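### 4.2 Collecting the demonstrations

I'll start with the boring number and then get to what I learned. We recorded 1329 demonstrations in the toy kitchen and kept 617 of them for training. That's a lot of thrown-away work, and most of this section is me trying to explain where it went (and how you can throw away less of yours).

Every demonstration was driven by remote control through Metley, our leader-follower setup. The operator moves a small arm at the desk, the big one in the kitchen copies it, and we log both sets of joint angles along with the camera views. We had 14 operators in all. Some had done this for months, and some had never touched the leader arm before that Wednesday.

**Figure 5.** The toy kitchen, with the arm between stovetop and sink, the green block on the stovetop and the yellow one in the pot. 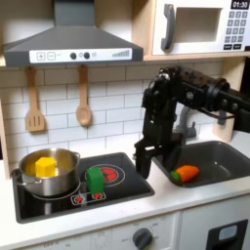 ### 4.3 What operators do before the grasp

The first thing I noticed when I sat down with the logs was how much time people spend doing almost nothing. They bring the gripper over the object, stop, nudge it a little, stop again. New operators do it the most, but everybody does it! On the leader arm you can't feel the object coming, so you wait until your eyes are sure.

I used to cut these pauses out. It seemed like an easy win, because a policy trained on pauses learns to pause, and ours (we call it Gresis) would sometimes hang over a block as if it had forgotten why it came. So I wrote a filter that dropped every stretch where the joints barely moved, retrained, and got a policy that came down fast and a little bit wrong.

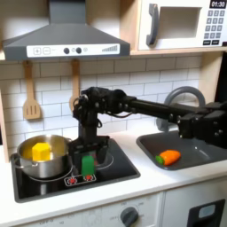

The trouble is that the small nudges live inside the pauses. Cut one and you usually cut the other, and those nudges are the only place in the data where a person corrects a bad approach. What we do now is gentler. We keep every frame where the wrist turns, even slightly, and shorten only the parts where all the joints are still. Hanging over the block still happens with Gresis, just less often, and the approach got its accuracy back.

### 4.4 Showing by hand

We also tried the other obvious thing, which is to take hold of the arm and walk it through the task with the motors slack. I collected 300 of these myself over a couple of weeks in August. They're lovely to record — you feel contact right away, and the paths come out smooth. They're also a pain for learning from cameras, as my forearm shows up in nearly every view and the policy is quite happy to treat it as a clue.

I tried masking my arm out and I tried playing the recorded path back with nobody in the way. Playback worked better, although you have to put every object back where it was, and a block that's off by the width of a fingertip ruins the whole run. I asked the team whether we should give up on hand guiding for this task altogether.
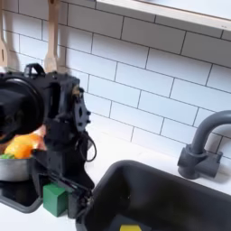
Zanele Potgieter said no, and argued that I was comparing the wrong things. Her view was that hand guiding should be kept for the last bit of the motion, close to contact, and that remote control should handle the travel. She also wanted both kinds of data labeled by method so the policy could tell them apart. I was skeptical of the labels, but they cost us nothing to add and I've left them in.

### 4.5 Choosing where a demonstration ends

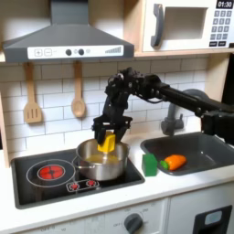 Deciding when to stop recording sounds trivial, and it ate more of my time than anything else in this section. Some operators hit stop as soon as the block was over its target, others opened the gripper first, and a few backed the arm all the way out. Take a yellow block held between the two fingers, already partway into the mouth of the pot. To a person the job looks as good as done there, and plenty of our recordings ended at just that point, with the fingers still closed. Gresis learned from them to hold on. Darcy Marchand and I ended up with one rule, which we printed and taped to the desk: open, lift clear of the rim, then stop. Recordings that broke it were dropped, even when everything before the ending was beautiful.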